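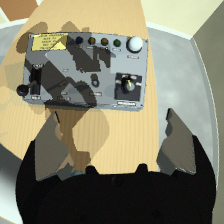

Yasmine Salem asked whether the Flarell controller has to be isolated before its fault memory is cleared. It does. Follow the steps in this section in order.

4.2 Clearing the fault memory

CAUTION: Terminals inside the enclosure stay live for up to 20 seconds after the supply is switched off.

1. Stop the pump from the main menu.
2. Switch off the supply at the wall isolator and lock it.
3. Wait 20 seconds.
4. Open the enclosure and move jumper J4 to pins 2 and 3.
5. Close the enclosure, unlock the isolator and restore the supply.
6. Enter service code 711 and confirm. The fault counter returns to zero.
7. Isolate the supply again, wait, and return J4 to pins 1 and 2.

Note: The memory holds 1000 entries. When it is full, the oldest entry is overwritten. Export the log first if the warranty is still in force.

Note: Units fitted with the Plodener expansion card keep a second log, which is not affected by this procedure. See 4.3.

CAUTION: Do not run the pump with J4 in the service position. Dry-run protection is disabled.

Revised April 28, 2019, S. Slaoui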